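Giving up the second car

We sold the second car in March. It had 68 thousand miles on it and needed new tires, and the insurance had just gone up again. I had been putting the decision off since the fall. In the end I wrote down what we spent on it in a normal month, came to 273 dollars before gas, and listed it that same evening.

The buyer was from Wumutstead. She drove it once around the block, asked about the heater, and paid what I was asking less 300 dollars for the tires. I thought that was fair.

Since then my trip to work has been the number 4 bus plus a walk. The bus leaves the stop by the pharmacy at 7:10 and I am at my desk before eight. By car it took 20 minutes on a good morning. The bus takes 35. I get the extra time back as reading, or as looking out the window, depending on how I slept.

The walk is the part I had wrong. I expected to hate it in the rain and I mostly don't. What I do mind is the crossing at Bhat Street, where the light gives you just enough time to reach the middle. I have written to the city about it and got a form letter.

Groceries took some sorting out. We used to do one large shop and fill the trunk. Now I stop two or three times a week on the way home and carry one bag. We throw out less food. We also run out of milk more often -- I haven't solved that one.
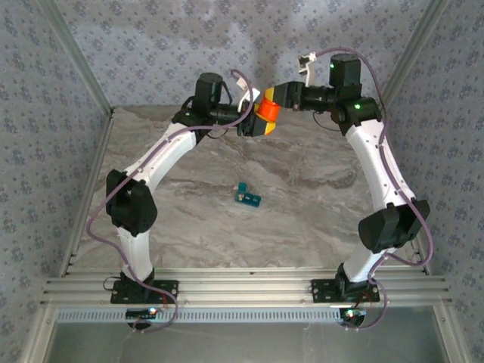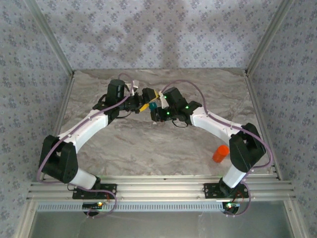

Divya Gowda wrote to me after my last post to say that her family tried the same thing and lasted until the kids started swimming. Two practices at two pools, both at five o'clock, and no bus that went near either of them. They bought another car within the month. She said she would still do it again, but she would check the pool schedule first.

That seems right to me. We have one kid, and he can walk to school. If he takes up something across town I may be writing a different post.

So far we have needed a second car four times. Twice I took a cab, once Nandini Thevar lent us hers, and once I moved a dentist appointment. The cabs came to less than a tank of gas.

The money from the sale is in savings. I want to spend 800 of it on a decent bike with a rack and fenders, which would cover the dry months and maybe the milk. I have looked at a few used ones and the frames were all too big. If anyone local is selling a medium, send me a note.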